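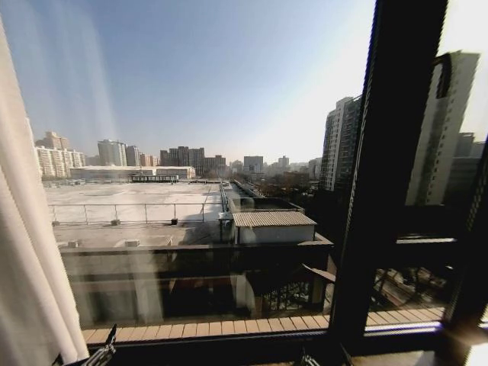 Fig. 1. City view from the window, clear sky.

Traveling by Train with Toddlers: What Parents Pack, What They Use, and What They Wish They'd Left Home

Henok Weldu
Family and Leisure Studies, project report
Supervisor: Svenja Rieger
30/10/2026

Why I picked this

My sister has two boys, ages two and three, and last March I rode with them from Prirkcombe to Carrasco to see our grandparents. It's a four-hour trip if the connection in Plereck works, and ours didn't. By the end I had applesauce in my hair and one boy asleep on my backpack, and I was wondering how people do this all the time. So when Svenja asked us for topics, I already had mine!

There's plenty of advice out there about babies on planes. I found a lot less on toddlers and trains, and most of what I did find was packing lists. Long ones. One list had 50 items on it, and I don't know who has enough arms for that. My question ended up being pretty simple: of all the stuff parents bring on a long train ride, how much comes out of the bag?

What I did

I talked to 20 parents who had taken a train ride of at least three hours with a child between one and four in the past year. I found them through two playgroups in Carrasco and a notice at the library (the notice got me most of them). Each talk was supposed to take ten minutes, and hardly any did. Parents like talking about this.

Everybody got the same questions. What did you pack for the child? What did you use? What did you miss? Then I asked them to tell me about the worst part of the trip, and after that the best part. I wrote answers down by hand and typed them up the same evening, while I could still read my own writing.

I also kept notes on my own ride back in March, but I left those out of the results. I was the uncle, I got to hand the kids back.

What I found

Food came out of the bag more than anything else. Every single parent used all or nearly all the snacks they brought, and several ran out before they got there. The café car came up a lot, mostly because it was closed or had a line. Small dry things got the most praise - crackers, cereal, raisins. Yogurt pouches split people. A couple of moms swore by them and one dad told me he would never open one on a moving train again.

Toys were the big surprise for me. Parents packed a lot of them, and most stayed in the bag. What kids played with was stickers, the fold-down table, the window shade and other people's dogs. One mother bought a wooden travel puzzle just for the trip and her daughter spent an hour on the paper bag it came in.

Clothes were mixed. A spare outfit for the child got used on a little under half the trips. Four parents told me they wished they had packed a spare shirt for themselves, and I get that completely.

Tablets got used, but for shorter stretches than I expected. Headphones were the trouble. Kids under three kept pulling them off, and then the parents felt bad about the noise and put the tablet away.

The worst part for most people was changing trains. Nearly all the families with a connection in Plereck named that one, because the elevator is at the far end of the platform and you have to decide whether to fold the stroller. The best part was usually looking out the window together, or the nap, if there was one.

What went wrong with the project

I wrote my first set of questions too narrow. I asked "Did you bring toys?" and people said yes and stopped. After three talks I changed it to "What was in the bag?" and the answers got much better, so I called the first three parents back and asked again. They were nice about it.

I also planned to weigh people's bags with a luggage scale. That died right away, since the trips were already over. Svenja had written a question mark next to that part of my proposal and I should have looked at it longer.

And my group is small and local. Families who fly or drive because they think trains are too hard aren't in it at all, so I can't say anything about them.

What I would do next

I'd like to meet parents at the station before the trip and again afterward, so they don't have to remember everything. I'd also want to ask grandparents, who turned up in so many stories - usually holding the stroller in Plereck. If the Prustine line gets its family car next year, comparing the two routes would make a good follow-up for somebody.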